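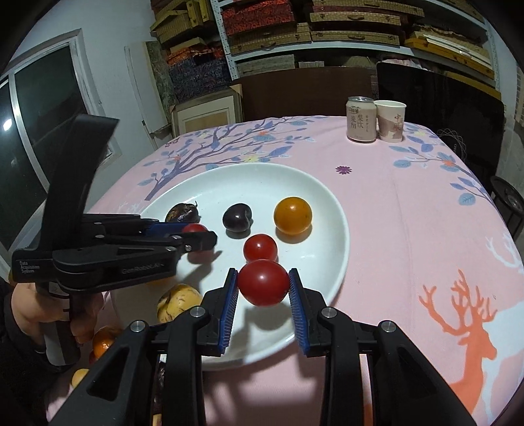 What is a cherry tomato? It is a small-fruited kind of garden tomato, usually round and about the size of a large marble, grown for eating whole and prized for being sweeter than most of its bigger relatives.

# Cherry tomato

The **cherry tomato** belongs to the same species as the slicing tomatoes and paste tomatoes found in any grocery store, *Solanum lycopersicum*, and it is generally thought to be close in form to the small-fruited tomatoes that grew in the Americas long before anyone thought of putting them in a salad. It comes in red, orange, yellow, pink, green, and a purple so deep that it can pass for black, and gardeners who start out with a single red plant on the porch have a way of ending up with a whole bed of colors a few summers later.

## Growth and habit

Most cherry tomatoes are vining plants, which gardeners call indeterminate, and they will go on climbing and setting fruit until frost puts a stop to it. A healthy vine can easily outgrow its stake by late summer, so a tall cage or a string trellis is a kindness to both the plant and the person picking. Bush types also exist, and these stay short enough for a pot or a hanging basket, though they tend to give their crop over a shorter season.

The fruit hangs in long clusters called trusses. The tomatoes nearest the main stem ripen first and the ones at the tip come last, so a single truss may carry ripe, half-ripe, and hard green fruit all at once (a pretty sight, and a handy one, as it means a little something to pick nearly every day). Seedlings like warmth, and most home growers wait until the nights are reliably mild before moving them outdoors.

## Color and flavor

The red of a common cherry tomato comes mostly from a pigment called lycopene. Orange and yellow kinds owe their color to other carotenoids, in varying mixtures, and many people find them milder, though the sense of mildness often has as much to do with the balance of sugar and acid as with the color itself. Dark kinds get their look in one of two ways: some keep part of their green chlorophyll as the red comes in, which gives a brownish or smoky purple, while others carry anthocyanins in the skin, the same family of pigments that colors blueberries and eggplant. The anthocyanin types are darkest wherever the sun has reached them, and a leaf lying across the fruit can leave a paler patch.

## Splitting

Anyone who has grown these plants knows the sorrow of walking out after a summer rain to find the best of the crop split open. The inside of the fruit takes up water and swells faster than the skin can stretch. Steady watering helps, as does a good layer of mulch, and so does picking just before a storm, even if a few of the tomatoes still have some coloring up to do. They will finish nicely on the kitchen counter.

## The Gullside trials

The coastal town of Gullside has kept up an informal growing trial for 8 summers, begun by Sun-ja Baek and her neighbor Elfriede Lindemann after a friendly disagreement over which of their plants tasted better. It now covers 48 plants in shared beds near the harbor, with seed traded each spring with a sister garden in Farkevport. Visitors are welcome to taste in July, when the earliest vines come in.

Two local strains came out of this work. 'Wi' is a yellow-orange cherry with thin skin, selected by Hye-jin Cheon from a plant that came up by itself beside a compost bin. 'Grirkex' is a late, dark-skinned kind with a firm bite, and it has held up better in the salt wind than anything else tried there. Neither is sold in stores, but seed is shared freely among growers in both towns.

## In the kitchen

Cherry tomatoes are most often eaten raw, whole or halved, and for small children they should be cut lengthwise into quarters. They also take very well to heat. Roasted slowly with oil and a little salt, they collapse into something close to jam, and a handful tossed into a hot skillet will make a quick sauce for pasta in the time it takes the water to boil.

Whole ripe fruit is best kept at room temperature, out of the sun, and eaten within a few days. Very ripe fruit can go into the refrigerator to hold it a bit longer, and is nicer to eat if it is allowed to warm up again before serving. Surplus fruit freezes well without peeling, spread out on a tray first and then bagged, and can go straight from the freezer into soups and stews all winter.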